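Speaker notes – Workplace Nutrition Briefing, Fekdale Offices
Presenter: Sharada Pinto

Slide 1. Welcome staff and thank Harish Chettiar for the survey work. State that 200 employees replied, and that 102 of them skip breakfast on workdays.

Slide 2. Introduce the fruit program, which begins in December. Fruit will be set out on every floor before the morning shift.

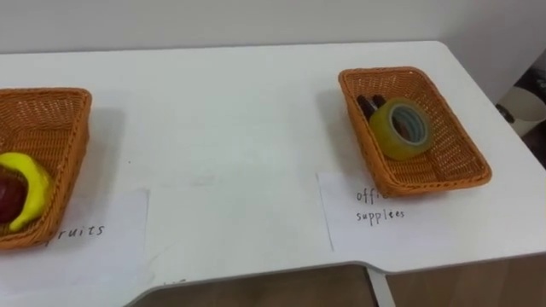
Slide 2: Two woven baskets on a white tabletop, with a banana and an apple in one.

Slide 3. Review break times. Staff may take 30 minutes at midday – managers are asked not to schedule meetings over this period. Pause for comments from the Drarnine team.
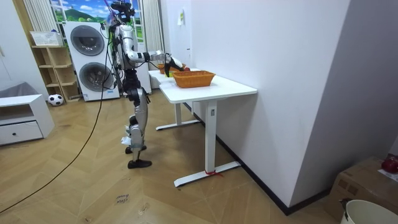 May staff take fruit home at the end of the day?
Fruit left on Friday afternoon may be taken home. On other days it stays out for the evening shift.

Slide 4. Refer budget matters to Geetha Amin. Sign-up sheets are at the door.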